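FOR IMMEDIATE RELEASE

Sullbridge students take on the messy table

SULLBRIDGE, 17 May 2020 – Clearing a table sounds easy. Not for a robot. The Sullbridge student robotics club has spent the spring on exactly that job, and today it puts out its first set of practice recordings, 373 clips in all, free for other school teams to use.

Club members work with hand-held grippers, doing the chores themselves so a robot arm can learn from the moves later on. Boxes, wrappers, plastic bags. Ordinary household stuff, real rooms, no lab bench.

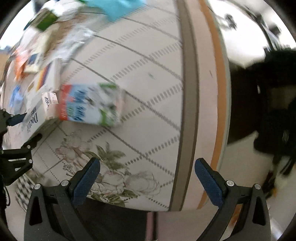

Two grippers at a cluttered table, one of them at the box marked "Doctor." Sullbridge robotics club.

"Crumpled things are the worst," said Setareh Ansari, team captain. "A box has sides you can grab. A wrapper is diffrent every time. We argued for weeks about how wide to open the fingers."

The club has 44 members this year, split in 3 groups: table, floor and trash. The trash group has the longest list of rules – which way to come at the bin, when to let go, how far down to reach. 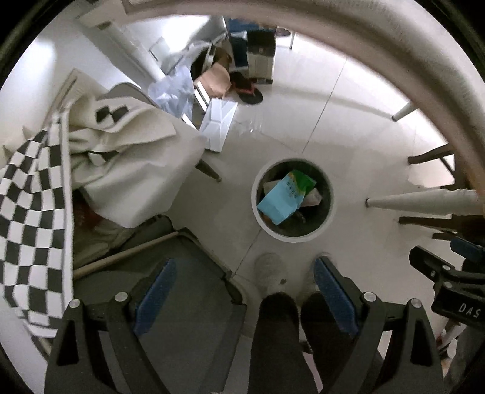 Letting go is harder than picking up, says club adviser Leopold Lanz. Soft packages hang on to the pads or land half over the rim. "They keep notes on every drop. I just sign the forms and bring the tape."

Next up is the Nordin Cup in November, where teams from Wirkau and Pondasov will also enter. Goal before then: more than 800 clips, plus a arm that can do the table on its own.

Clips and club notes on request. Interviews with students can be set up thru the club office, Sullbridge.

Contact: Leopold Lanz, club adviser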